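Review: Griso gripper kit from Nurnala
9/2/21

I bought the Griso kit for my small arm because the old gripper could not take flat things from a table. The kit has two fingers, a wrist camera and a bag of screws. I paid 41 dollars more than for the simple version without camera, and I think this was right.

Assembly took me 38 minutes. The manual is clear until page 15, where the drawing shows the left finger on the wrong side - I wrote to Nurnala and they answered the next day with a corrected drawing. The fingers are light and I was afraid they would bend, but so far they keep their shape.

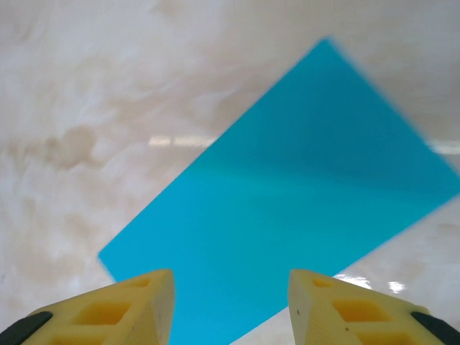 Thin sheets are the hardest job for any gripper of this price. With the Griso you must come down very slowly and let the tips touch the table a little before you close. If the table is shiny, the camera also sees the reflections of the lamps, so I recommend to set the exposure by hand. The automatic setting was too nervous for me.

What I like less is the software. Stevix, the program that comes with it, forgets the closing force after every restart. Also the cable is short, and a longer one must be ordered separately.

I give 4 stars from 5. For cubes and bottles you can buy something cheaper, but for paper and cloth I would take the Griso again.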